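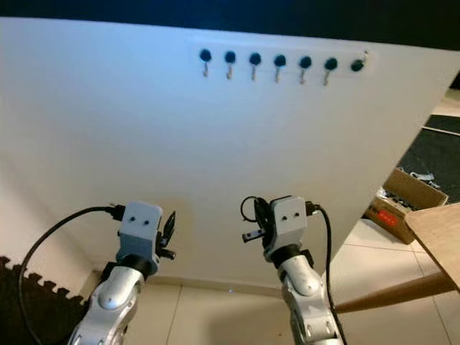
A row of hooks on a white panel

Firker Turunen is a football club based in the mill district of Turunen. It plays in the Northern Section, the third level of the regional league system, and hosts its home matches at Koter Road. The club's main rival is Ternari, whose ground lies on the opposite bank of the river.

History

The club was formed by the merger of two works teams, Firker Foundry and Turunen Athletic. Both had played on the same public field and had often shared players when one side was short. The merged club kept the foundry team's name and the athletic club's colors, dark green with a white collar.

Firker entered the league in its fourth tier and was promoted after two seasons. It reached the second tier once, under manager Tiina Seppälä, and stayed there for three seasons before finishing last. Seppälä had earlier coached the club's youth sides. Her first team normally lined up in a 3-5-2 formation, with the wide midfielders dropping back to form a line of five when the opponent had the ball. She left at the end of the relegation season and later returned as director of the academy.

Ground

Koter Road has a capacity of 3,379, of which 621 places are seats in the main stand. The other three sides are terraced, and the east terrace is uncovered. The changing rooms are beneath the main stand and are reached from the field by a short tunnel at the halfway line. The playing surface is natural grass. Undersoil heating was considered after a run of postponed matches in December but was not installed.

League matches were played on Saturdays until floodlights were put up. Most cup replays have since been held on Wednesday evenings.

Rivalry with Ternari

The fixture between Firker and Ternari is known locally as the Bridge Match. It is usually the best attended game of the season for both clubs, and crowds of over 3,000 have been recorded at Koter Road. The clubs did not meet in the league during Firker's period in the second tier, when Ternari remained one level below. Visiting supporters are placed on the east terrace and enter through a separate gate.

Academy

The academy runs teams from under-10 to under-18 level. Players may sign a first-team contract from the age of 16. Training takes place on two fields behind the west terrace, one of which has an artificial surface.

See also
Ternari
Koter Road
Northern Section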